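Stone Stripes: How a Rock Becomes a Vase

Some stones look like they have been painted. They have swirls, rings and stripes running through them, and no two pieces match. One of these stones is called banded onyx. People have carved it into cups, bowls, lamps and vases for thousands of years.

A tall vase is a good place to look for stripes, with its wide top, narrow neck and round belly. 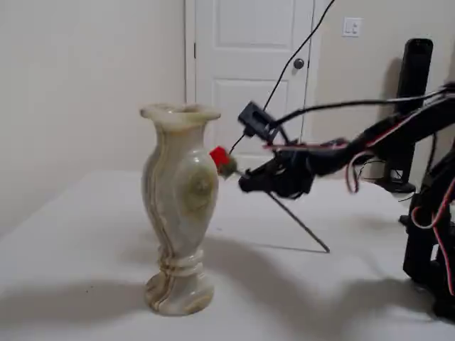
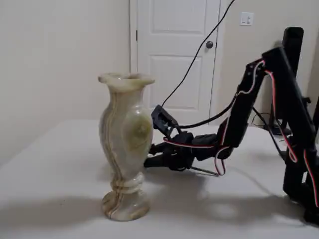 Where do the stripes come from?

The stripes start with water. Rain soaks into the ground and moves slowly through cracks in the rock. On the way it picks up tiny bits of minerals. The bits are too small to see, in the same way that you cannot see sugar after you stir it into a drink.

When the water reaches a cave or a spring, some of the minerals come out of it and stick to the rock. They make a very thin layer. More water comes and leaves another layer on top. This goes on for a very long time, until the layers are thick enough to cut into blocks.

The main mineral is called calcite. Calcite on its own is white or clear. If there is iron in the water, the layer can turn tan, brown or even red. Other minerals can make it look green. Each time the water changes a little, the color of the new layer changes too. Every stripe is one of those changes.

Why are some stripes straight and some round?

Think of a layer cake. If you cut straight down, you see flat lines. If you slice off a piece of the top at a slant, the lines look wider and start to bend.

Stone works the same way. A carver who cuts across flat layers gets straight stripes. If the layers grew over a bump, and the cut goes through the bump, you see a circle with rings around it. The carver does not draw the circle. It was inside the block already.

Is it onyx or marble?

This is a mixed-up subject, even for grown-ups. Shops use the names "onyx," "onyx marble" and "marble" for stones that look nearly the same.

Marble is limestone that was heated and squeezed deep underground. Banded onyx was made by water, one layer at a time. Both are mostly calcite. There is also another stone called onyx, used in rings and beads, which is much harder and is made of a different mineral called quartz. It is often black or black and white.

You can't always tell which stone you have from across a room. Light can help. Thin pieces of banded onyx let some light through, so they seem to glow if a lamp is behind them. The word for this is "translucent." Some marble does this too, but most marble lets through less.

How is a stone vase made?

At the Ollon workshop in Nirnthorpe, a vase starts as a block. Hongjun Jin has worked there for 11 years, and these are the steps he follows.

1. He wets the block with a hose. Wet stone shows its colors better, so he can choose which side will be the front.

2. He saws off the corners.

3. He fixes the block to a lathe. A lathe is a machine that spins the stone while a cutting tool is held against it. The belly, the neck and the foot are shaped this way. Rings are cut by holding the tool in one spot while the stone turns.

4. He drills down from the top to make the hollow. This is the slow part, and the wall can crack if it gets too thin.

5. If the rim is going to be wavy, he shapes it by hand with a small grinder. A lathe makes plain circles and can't make waves.

6. He rubs the whole vase with sandpaper, starting with a rough one and ending with one so fine that it feels like cloth. Then he polishes it.

A large vase takes him 30 hours. Stone dust is bad for your lungs, so he wears a mask and keeps water running on the stone while he cuts.

Can you put flowers in it?

Dry or artificial flowers are fine. Real flowers need water, and calcite does not do well if it stays wet for days. The shine can go dull. Xinyi Xu, who looks after the finished pieces at Ollon, puts a glass tube inside the vase and fills that with water.

Lemon juice and vinegar are worse. They are acids, and acids eat calcite. One drop can leave a mark. Clean a stone vase with a soft damp cloth, then dry it.

Words to know

Calcite: a soft mineral found in limestone, marble and seashells.

Lathe: a machine that spins something so it can be cut into a round shape.

Translucent: letting some light through, but not clear like a window.

Vein: a line of a different color running through a stone.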